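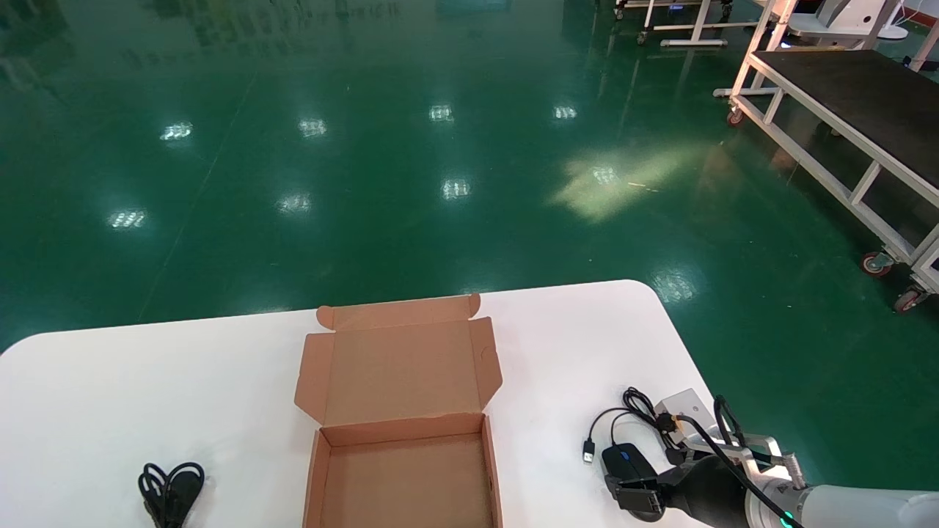
Mailer box

A mailer box is a shallow, self-locking carton cut from a single sheet of corrugated cardboard, with a tray and an attached lid. It is used to ship small, flat or awkward goods: books, candles, shirts, computer mice, and the replacement parts of things that should have lasted longer. The type is also called a tuck-top mailer, a literature mailer or, among people who have to fold a great many of them, by other names.

Construction

The box arrives flat, as a blank. The side walls fold up and over, trapping small tabs beneath them, and the lid hinges from the back wall. Along the front of the lid runs a tuck flap, which slides down inside the front of the tray. Two smaller panels at the sides of the lid, known as dust flaps, close off the corners. They do keep out some dust, though their main effect on the beginner is to be on the outside when they should be on the inside.

Plain brown kraft is the usual finish. White and printed versions cost more and show fingerprints. No glue or tape is strictly required, a fact mentioned on most packaging suppliers' websites and ignored by most people mailing something to a relative.

Packing a corded mouse

The computer mouse with a cord is a common test of the small mailer. The mouse itself is an easy passenger. The cord is longer than any box it has ever been put in, and ends in a metal plug that will scratch whatever it travels with. Two methods are in general use.

In the loop method, the cord is gathered in even turns, tied once and laid beside the mouse. In the figure-eight method, favored by people who have worked around stage sound, each turn crosses the last, and the cord comes undone later without knots. Wrapping the cord tightly around the mouse is widely practiced and widely condemned — it strains the cord where it enters the shell.

The plug is normally capped or tucked under the coil. Paper is added until nothing rattles, and the lid is closed with the dust flaps in first.

The Ullow trial

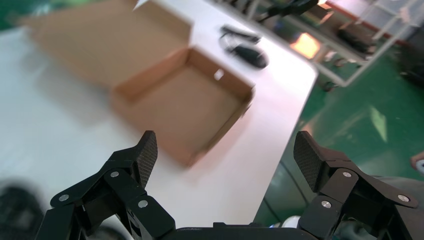 ULLOW, December — The only sustained comparison of mailer sizes known to this article was carried out by Parley, a mail-order seller of secondhand computer accessories, which shipped 3,604 corded mice in a single year. Of these, 1,123 went out in a shallow tray from the firm of Gimberg and the remainder in a deeper one from Robichaud. The packing room was run by Concetta Bassi, whose notes are brief and mostly concern the tape gun.

The shallow box used less paper and stacked better. The deeper one forgave a badly coiled cord. Mervin Caron, who packed on the late shift, preferred the deeper box for this reason and said so in the margin of nearly 400 packing slips. Bassi chose the shallow box and bought cable ties.

Reuse

A mailer in good condition can be used several times. The first part to fail is usually the tuck flap, which softens along its crease, followed by the hinge. Old labels should be covered or peeled off, a task that removes the top layer of cardboard and leaves the label's barcode intact.

Retired mailers are kept in closets, where they hold cables. Aaliyah Sawatzky's household manual "Flat Things" recommends keeping no more than 6 and admits that the author has never managed it.

See also

Corrugated fiberboard
Tuck flap
Cable tie
Drawer, miscellaneous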